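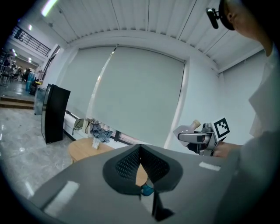 Lorena had the pink bottle again. She'd had it since the morning break, picking it up and putting it down with the gripper, and at a quarter past two she was still going.

"How many's that?" Deolinda asked.

"Ask the screen."

The screen said 2081. Kirnuvstead wanted 2366 from each pair before they went home, and then the bottles would be done and they could start on jars.

Before January they had both packed orders for Skukusell, downstairs, with their own hands. Deolinda could do a carton of eight without looking, lids up, paper between. Then Nicanor Bustos had called everyone together beside the loading door and said the word "partner" so often that Tadeo started coughing to cover his laugh. The robots would be partners. The packers would be trainers. The pay would stay where it was, which Nicanor offered as good news.

"It's easier on the back," Lorena said now. She had said it every day for a month.

"It's harder on the wrist."

"They're bringing in a brace."

"Who is?"

Lorena didn't know. She squeezed the grip, lifted the bottle and tipped it, the way the instruction sheet asked.

Renata Rivadeneira came up from Kirnuvstead after three with her laptop open on her forearm. She was pleasant, and she remembered names. She told them the arm downstairs had packed more than 900 bottles overnight.

"Broken ones too?" Deolinda said.

"It's learning from you. That's the exciting part."

"And when it's learned?"

Renata said there would always be new products. She said it kindly and she looked at the laptop while she said it. Deolinda had been at the Sosa cannery when the labellers went in, and there had always been going to be new products there as well. She'd got a cake and a bus voucher.

When Renata had gone Lorena picked up the bottle.

"You're tilting it funny," Deolinda said.

"Am I?"

"Bit to the left. You never packed like that."

Lorena looked at the gripper for a while. Then she did it again, a bit to the left, and the screen added one.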